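Most towns would cook better if people could borrow the big pots. I own a stockpot that I use twice a year, and my neighbors on both sides own one too. We have a library for books in Skukcombe. A shelf of kitchen gear next to the front desk would cost the town very little.
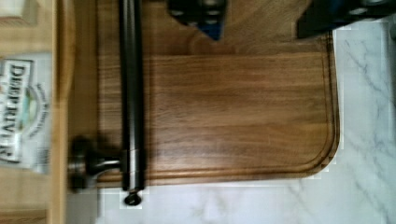

The usual complaint is that things will come back dirty or broken. Some will. Library books come back with coffee on them, and we still lend books. A $20 deposit would cover most of the damage, and 2,000 households share that branch. Even if only a few of them signed up, the shelf would be in use every week.

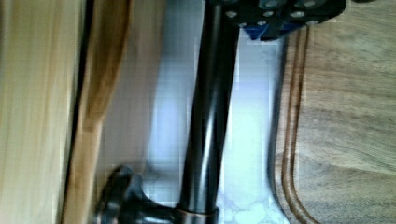 **Albane Gaillard**
*Columnist*

I would start small, with canning jars, a pasta roller and two roasting pans, and a loan period of 5 days. The branch can add more in September, when people start putting up tomatoes. If the roasting pans sit there all summer, give them away and try something else. The library already does that with books few people read.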